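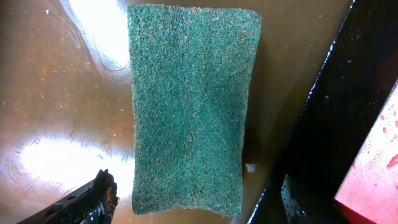

A green scouring pad on a glossy brown surface. Small bits of debris are caught in the fibers.

Scouring pad

A scouring pad (also scrub pad, scourer, or in some regions simply "green pad") is a small, flat piece of rough material used for cleaning hard surfaces by rubbing. It is most often found in the kitchen, where it removes burned or dried food from pots, oven trays and stove tops. The common household type is rectangular, green, and made from synthetic fibers which are not woven but tangled together and fixed with resin. Other types are made from metal wire, plastic mesh or plant fiber.

Material and structure

The body of a green pad is an open web of nylon or polyester fibers. The fibers are laid in a loose mat and then sprayed or soaked with a resin that contains fine grains of an abrasive mineral, usually aluminum oxide. When the resin becomes hard, it holds the mat together and keeps the grains on the fibers. The mat is produced in long rolls and cut to size.

Because the web is open, water can pass through it easily, and loosened dirt moves from the surface into the spaces between the fibers. This is useful during the work, but it also means that the pad collects crumbs, hairs and grease, and it must be rinsed often.

The color is added to the resin and has no cleaning effect. Many makers use color as a sign of strength: white for light work, green for general work, and brown or black for heavy work. There is no rule which all makers follow, so the label should be read before the pad is used on a delicate surface.

Types

Plain pads are sold without a sponge. They are thin, bend easily around the hand, and can be cut with scissors. The professional kind sold for restaurants is larger and thicker than the household kind.

Sponge-backed pads have a layer of scouring material glued to a block of cellulose or foam. The soft side holds water and soap, and the rough side is for scrubbing.

Metal scourers are balls of curled stainless steel or copper ribbon. They are stronger than fiber pads and scratch more.

Plant fiber scourers are made from loofah, coconut or sisal. They wear out faster in general, but they contain little or no plastic.

Use

The pad is normally made wet before use, together with dish soap or a cleaning powder. For burned food, it is common to let the pan stand with hot water first, so that less pressure is needed. Short circular movements are used on flat surfaces, while on brushed steel it is better to follow the direction of the lines in the metal.

Fiber pads with mineral grains are suitable for uncoated steel pans, oven racks and grill plates. They can leave marks on non-stick coatings, polished metal, acrylic, painted surfaces and marble. Glass can also be scratched by the stronger grades. A small test in a hidden corner is recommended by most cleaning guides.

Wear and hygiene

With use, the edges of a pad become uneven and start to fray, and the web becomes thinner in the places where the fingers press. Small holes may appear. The grains are lost from the outer fibers first, so an old pad feels softer and cleans more slowly than a new one.

A used pad that stays wet with food remains inside is a good place for bacteria. It should be rinsed under running water, pressed out and left to dry standing on its edge. Some households keep one pad for dishes and another for floors or sinks, and they cut off a corner of the second one to tell them apart. A pad with a bad smell should be thrown away.

Local production in Okville

In Okville, scouring pads were made for many years at the Moulin works, a former grain mill beside the river. The first product was a thick pad for canteen kitchens with the name Truria, sold in cartons of 78. A thinner household pad, Privlow, was added later and became better known, partly because it was sold singly in small grocery shops. At its largest, the works had 64 employees and seven cutting tables. Production of the thick pad ended in 2000, and the cutting hall is now used for storage. In the town, older people still say "a truria" for any green pad, also when it has another name on the package.

Waste

Most green pads cannot be recycled through household collection, as the fiber, resin and mineral cannot be separated easily. They are placed in general waste. During scrubbing, small pieces of fiber break off and can go into the drain with the water. A sink strainer catches the larger pieces only.

See also

Steel wool
Loofah
Dishcloth
Abrasive cleaner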